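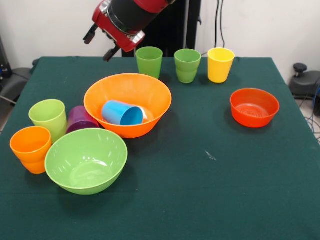
Thilini Mollah thinks I should give up on plastic and buy one decent set of glasses like a grown woman, and I do see her point, I really do.

But oh, these colors! They came out with us every summer at Flinevside, and I can't look at that orange bowl without tasting potato salad.

So this afternoon it's the green cloth on the table and a good long sort. Cups that nest go together, bowls go by size -- and yes, I keep stopping to admire them. 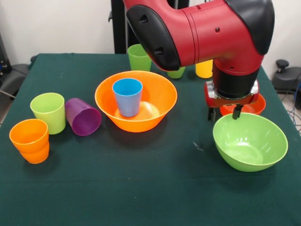 Light blue cup in the big orange bowl, green bowl to the right.

Rhodri Pumphrey has asked for the yellow cup if I ever part with it. I won't, Rhodri, but you're welcome to come and drink lemonade out of it anytime -- bring the kids!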